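Clindlow 190 Server: Owner's Guide
Section 6. Opening the Chassis and Checking the Inside

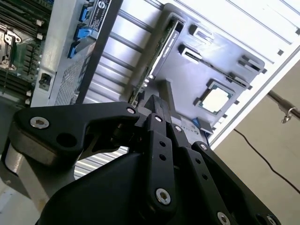 Before adding or replacing parts, shut down the server from the operating system and wait for the power light to go out. Unplug both power cords. With the cover off, find the gray metal wall that runs beside the green motherboard. The blue plastic latch clips are along the top edge of this wall. Leave them closed until step 4.

1. Put on a grounded wrist strap.

2. Take out loose screws and packing material. Look between the parts as well as along the chassis floor.

3. Check that the cables lie flat and do not cross the fan openings.

4. Open the clips one at a time with your thumb. Do not use a screwdriver.

5. Lift the air guide straight up and set it on a clean surface.

CAUTION: Do not raise the silver lever at the CPU socket unless you are replacing the processor. Socket pins bend easily.

Note: Dust the inside every 3000 hours of use. Hold the air can upright and keep the fan blades from spinning.

6. Refit the air guide, press each clip until it clicks, and replace the cover.

For spare clips, contact Serkbridge Parts.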